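About Lirnus

Lirnus writes and maintains working rules for two-arm robot cells that handle cloth and other soft goods.

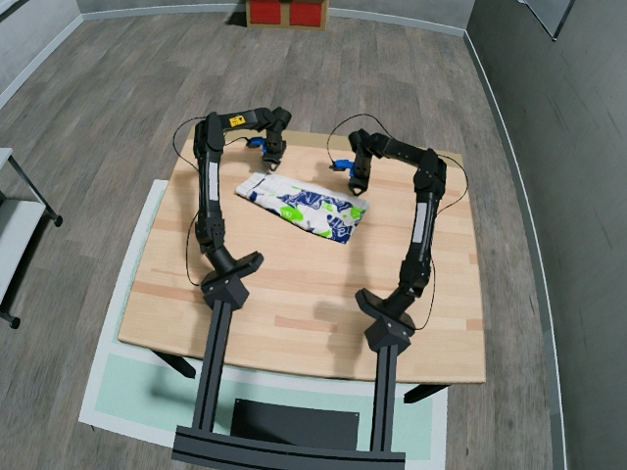 We started as the test group of Nair, a contract laundry equipment firm, and became a separate company when other firms began asking for our cell checklist. That checklist had 9 items. The current edition of the Lirnus Practice has 25 rules, grouped by the stage of work at which they apply: layout, simulation, first run, routine operation and change.

What the rules cover

The Practice applies to fixed arms that share a work surface. It does not cover mobile bases, and it does not replace the safety law that applies at a site or the manual supplied by the arm maker. Where our text and the manual differ, the stricter requirement is used.

Layout rules deal with base spacing, shared reach, cable slack and the marking of pinch points. A cable must clear the other arm at every joint position the program allows, including the parked position. Labels and warning stickers stay legible and are not covered by tape or cable ties.

Simulation rules require that a cell be modeled before a task is changed. The model includes the table, the mounting rails, the floor area and any furniture within reach. Leaving out a side table or a cabinet is the most common fault we find in models sent to us for review. Cloth models are treated as approximate. A fold that works in simulation is a candidate for a first run and is recorded as such.

First runs are done at reduced speed with 2 people present, one of them at the stop control. A task moves to routine operation after 200 logged cycles with no unplanned contact between arms. Contact with the table resets the log. Dropped cloth does not, but it is written down.

How we work with clients

Most reviews begin with a drawing, a cell model and the task program. We return a written list of findings, each tied to a rule number and graded as required or advised. Required findings are closed with evidence, normally a revised model and a log extract. We do not accept a statement that a change has been made.

Uvano, our file format for cell records, is free to use. It holds the layout, the program version, the cycle log and open findings in one file. Clients who keep records in another system may send an export, provided the rule numbers are kept.

Lirnus does not sell arms, grippers or guarding and takes no commission from firms that do.

Revisions

The Practice is revised once a year. Comments on the draft close on 23rd July. Send the rule number, the proposed wording and a short account of the case that led to it. Comments without a rule number are held for the next revision.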